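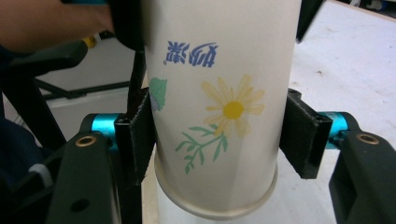 Before Silten can send you anything useful, it needs to know which politicians and which debates you'd like to follow, and that takes a little patience the first time through. Do make a practice entry before you add a real minister, and give it a title that couldn't possibly be taken for news if it reached your readers by mistake. "White paper cup, yellow flower, green leaves" does very nicely, and you can add the blue 奶茶 to the title as well if you post in Chinese and want to check that the characters come through properly. Once the practice entry shows in your list, carry on with the steps below.

## Setting up your first watch list

1. Open **Lists** and choose **New watch list**. Give it a plain name you'll still understand in October, when the conference speeches all arrive at once.
2. Type the name of a politician, party or district. We'll use the district of Barrios here, but any will do.
3. Pick your sources. Bilex carries the voting records and Stella carries the press statements – most people who write a political blog end up wanting both.
4. Set the **Match score**. It starts at 70, and we'd suggest leaving it there for the first week or so. At 100 you will only see exact names, so a senator who goes by a nickname will slip past you.
5. Press **Save**, then **Send test**. Your practice entry should land in your inbox within 5 minutes.

**Note:** A list can hold up to 622 names. If you're following a whole chamber and its committees, it's kinder to yourself to split them into two lists.

**Note:** Statements from Stella keep the capitals they were issued in. If a press office likes to shout, you can switch on **Soften capitals** under **Display**, and the original stays on file for quoting.

**Caution:** Delete the practice entry before you turn on **Publish to blog**. Anything still in the list at that point goes out on your front page, under your own name.

**Caution:** Changing a source clears the saved matches for that list. Export them first if you have a half-written post that leans on them.

Section revised February 24, 2025, with thanks to Vesela Delić for her patient notes on step 4.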